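Dandidbridge café loses its mugs, 70 at a time
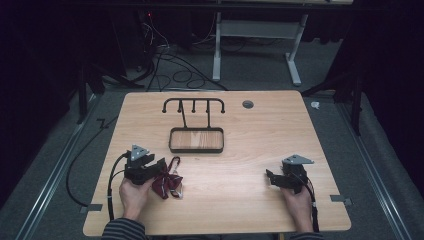

A small black stand with downward-pointing prongs, on a light wooden tabletop.

The Fleno café in Dandidbridge is asking customers to look in their cupboards after 70 of its mugs went missing between January and April.

The mugs are plain and by most accounts slightly too small. They have nonetheless proved popular. Owner Genowefa Piątek said she had started the year with plenty and was now serving soup in what she described as "the good glasses".

"People take one out to the car and mean to bring it back," she said. "I have seen my own mugs at a christening."

An amnesty box has been placed by the door, where mugs may be left without questions. In its first week it took in 11 mugs — 5 of them belonging to the pub opposite — along with a gravy boat and a library book.

The Nurkitz, the pub in question, has asked for its property back and says it is missing a good deal more.

Replacing the lost mugs would be a nuisance, Ms Piątek said, as the supplier now insists on a minimum order of 4000. She has not ruled it out. A deposit scheme was tried last summer and dropped when regulars began treating it as the purchase price.

The amnesty runs until the end of the month. The box is open from 8am, and the gravy boat is still unclaimed.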